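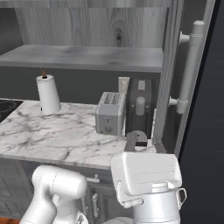
Thilini Begum
Re: Humidity drift in climatic chamber, wet-bulb vs capacitive sensor

The wick is the first thing to check. A dry or crusted wick reads high, the controller thinks the chamber is humid enough, and actual RH ends up low. Replace it, flush the reservoir, then repeat the 40 C soak before touching the PID values.

benchrat_7
Wick was replaced in April along with the water filter. Chamber is a Drurmont walk-in with a Tralico controller. Offset against the reference probe is 4 %RH at the center of the workspace and 2 %RH near the door. It only shows up after the defrost cycle.

soakroom
Then it isn't the wick. Post-defrost drift is usually moisture coming off the evaporator coil. Log coil temperature on the same time base as RH and compare.

Thilini Begum
I disagree. Air velocity across the wet bulb drops when the fan slows for defrost. If it doesn't come back to full speed, depression is too small and you get this error. Measure airflow at the sensor before blaming the coil. 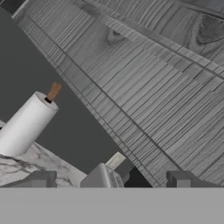 Noemi Oyelaran
October 22, 2024

We run two Thammasiri chambers with the same controller. Fan speed was fine on both. The fault was the defrost dwell, set to 10 minutes from the factory and too short for a loaded chamber. Extending it fixed one unit. The other also needed a new door gasket.

soakroom
What load? Dwell depends on thermal mass.

Noemi Oyelaran
Aluminum fixture plus seven sealed housings.

benchrat_7
Dwell here is also at 10. Will check fan speed first, then change the dwell and log both probes through a full cycle. Is the parameter behind the service password?

Noemi Oyelaran
Yes, service menu, second page. Write down the old value.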